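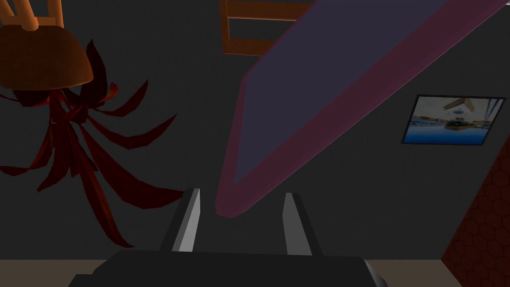 Février — rédigé par le secrétariat de l'association Mukine

Compte rendu de la réunion du jardin partagé

Ouverture à 18 h, avec une soupe bien chaude — merci encore à celles et ceux qui l'ont préparée, elle a fait l'unanimité avant même le premier vote !

Récupérateur d'eau : le devis de Prenano s'élève à 736 euros, pose comprise. Après un long et sympathique détour par les souvenirs de l'été passé et des arrosoirs portés à bout de bras, il est adopté par 12 voix, avec deux abstentions.

Haie du fond : on garde les noisetiers, on taille seulement côté chemin.

Graines : la commande chez Kadness partira avant la fin du mois. Pensez aux fèves, qui avaient manqué à tout le monde.

Solde en caisse : 1814 euros.

Prochaine réunion en mars, même heure.

Contact : secrétariat de Mukine — © Mukine — Haut de page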